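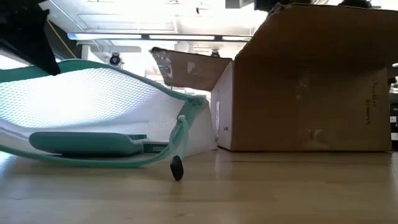
Robot packers still slow on the small stuff, Druline trial finds

Getting a soft bag open and the right things in or out of it remains one of the harder jobs you can hand a machine, according to results out this month from Druline, which has been running chore and stockroom tests since February.

The company logged 2,714 attempts at what it calls mixed handling. Mesh bags, drawstring bags, used cartons with the flaps up. Of those, 1,453 were finished with no person stepping in. Just over half. Better than last year, says Druline, which did not give last year's number.

Boxes are the easy part. A carton stays where you put it, even a beat-up one with old tape on the flaps. Fabric doesn't. The rim folds, the cord gets in the way, and netting that is half see-through under bright lights is tough on the vision software.

"It can find the bag every time. Finding the edge of the bag, that's the trouble," said Aniela Stępień, who leads the tests. She said most of the failed runs ended with the gripper holding too much cloth or none at all.

Speed is the other problem. Unpacking one bag and moving the contents to a carton took the machine 100 seconds on a good run. A stockroom worker does it in a fraction of that, and usually while talking to somebody.

Valter Simões, operations manager at the online retailer Grisden, watched a session and isnt buying yet. Returns are what he wants help with -- they come back in any old bag, any old box. "I'd take slow if it was steady," he said. "Right now I'd have to put a person next to it, so I've got a person and a robot."

Grisden handles 800 returns on a busy day, all by hand.

Household use looks further off. Druline tried laundry bags and gym bags in a seperate set of runs and has not released those scores. Stępień would only say that they were lower.

A second round, with a softer fingertip from parts maker Gurnumano, is planned for the fall. Simões says he will go back and look.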